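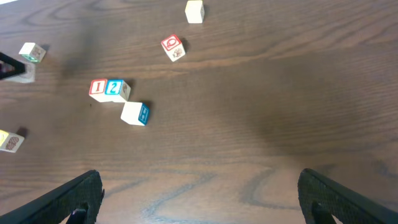
I've gone right off the idea that small children need to be taught their letters before they start school, and I say that as someone who once bought a set of flashcards for a baby. My sister's nursery in Pastwood now sends home a reading target for three-year-olds. Three! At that age I was eating crayons. Give them a few wooden alphabet blocks scattered over a dark brown table and leave them to it, I say. They'll build with them, chew them, post one down the back of the radiator, and one day they'll ask what the squiggle on the side is (and then you tell them, and it takes two minutes).

What bothers me most is the worry it puts on parents. I pay for none of it now, but I had the Fullex workbooks, all 44 pages of them, and we cried over page six, both of us. My daughter learnt to read at nearly seven, mostly from cereal packets and the bus timetable, and you'd never pick her out from the early ones today.

I know some children are keen and race ahead, and good for them! Let them. But a target on a sheet of paper makes a chore of something they'd have come to anyway, and I'd like the nursery to go back to sending home mud and glitter.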